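Getting the Hall Floor Ready for Paint (and Other Summer Chores) 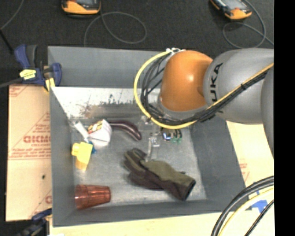 Trorgate, 16th July

Hello again, friends, and thank you for all the kind notes after the last newsletter. I read every one of them, even if I am terribly slow at writing back. Quite a few of you asked what happened with the front hall, which I left hanging back in January with the old carpet rolled up on the porch and a promise that I would "get to it shortly." Well, shortly turned into half a year, as it does in this house, but we are finally under way and I have so much to tell you!

When we pulled up the carpet we found pine boards, which was lovely, and a thick coat of brown varnish, which was less lovely. There were tack holes all the way around and one dark ring near the coat closet where I believe a plant stand lived for many years. I thought long and hard about having the whole thing refinished in a natural color. I got a quote from a flooring outfit over in Groria and they wanted $1,000 for the hall alone, with the stair landing extra. It was a fair price, I'm sure, but it was also our whole budget for the hall, the landing and the light fixture put together. So paint it is. I grew up with a painted kitchen floor and I have always had a soft spot for them.

Most of the work in painting a floor is in the getting ready, and I want to walk you through what I did, partly so you can learn from my sore knees. The first day went to staples. I used a pair of end-cutting nippers and a flat screwdriver with the tip wrapped in tape, and I sat on a folded towel and listened to the radio. Take your time with this part - one missed staple will tear your sandpaper to ribbons, and I went through four sheets before I learned to run my palm (in a glove, please) over every board first.

Then came the sanding. You are not trying to get down to bare wood for paint, only to take the shine off so the primer has something to hold on to. I did the open part of the floor with a rented sander and the edges by hand, and I stayed with a medium grit the whole way. If your house is as old as ours, test the finish for lead before you do any of this. The little swab kits are at the hardware store, and if you get a positive result, stop and call someone who is trained for it.

After that I vacuumed twice, wiped everything with a damp rag, and let it sit overnight with the windows cracked. I filled the worst of the tack holes with wood filler and left the small ones alone. I like a floor that looks like people have walked on it.

The primer is a stain-blocking one, and I put two coats over that dark ring before I did the rest. It is still peeking through a tiny bit in the morning light, so it may get a third. For color I have gone around and around. I had my heart set on a soft green called Stivusska, but on the sample board it went rather minty next to our trim, so now I am leaning toward a warm gray with maybe a checkerboard on the landing. My sister votes for the checkerboard. My husband votes for whatever gets the shoes out of the dining room.

So far we have spent $300, counting the sander rental, the primer, the filler, a good angled brush and two roller covers (buy the better ones, the cheap ones shed). I expect we will come in under $600 with the floor paint and the new light, and I will share the full list next time so you can see where it all went.

A few odds and ends before I let you go. The tool swap at the Fedoruk building is back this summer, and there is still room on the sign-up sheet by the side door. We had 70 households take part last time, and I came home with a very nice set of clamps and a tile nipper I have yet to use. Please clean your tools before you bring them and tie the cords up neatly. If you have extra paint to pass along, it needs to be in its own can with a lid that seals and the room it came from written on top.

Also, several of you asked about the squeaky stair tread from the spring issue. The powder trick lasted a couple of weeks and then the squeak came right back, so I have ordered the breakaway screws and will report on those too.

Write to me about your own painted floors, please, especially if you have done a checkerboard and have thoughts on tape.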